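Straightening the snack shelf before close

Quick version for anyone on the Cumdale floor. Do it at closing, takes 30 minutes if the shelf is bad, less if not.

1. Clear the steel table first. You need somewhere to park strays. Wipe it, dry cloth after.

2. Walk the floor. Balls, bottles, wrappers, whatever rolled under the unit. Pick up before you start on the shelf or you'll kick it.

3. Pull anything that doesn't belong. Drinks go back to drinks - never on the canister shelf, even for a minute.

4. Stand the canisters up. Leaning ones first, they take the rest down with them. Lids on tight, chip picture facing out. 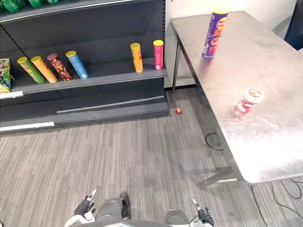
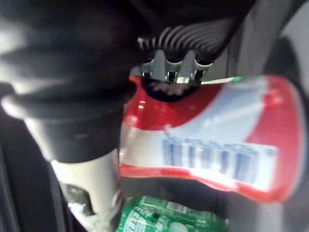
Beltunier Stores - Floor Team, Cumdale

5. Close the gaps. Slide everything left untill the row is even, then fill from the right. One flavor per slot if you have enough, otherwise just keep like with like.

6. Small bottles: check the cap, check for dents. Crumpled goes in the Uddin crate, not back on sale. Good ones stand up, label out. Don't leave them lying on the table overnight, they roll.

7. Price strips. Line them up with whats above. Missing one? Print from the Koncombe sheet, set it to 100 percent, not fit to page.

8. Bags last. They hang at the end of the shelf, fronts flat, same color together.

Stock count is seperate, don't do it now. Top up from the back only if the row looks thin.

Cloths are under the sink. Put them back.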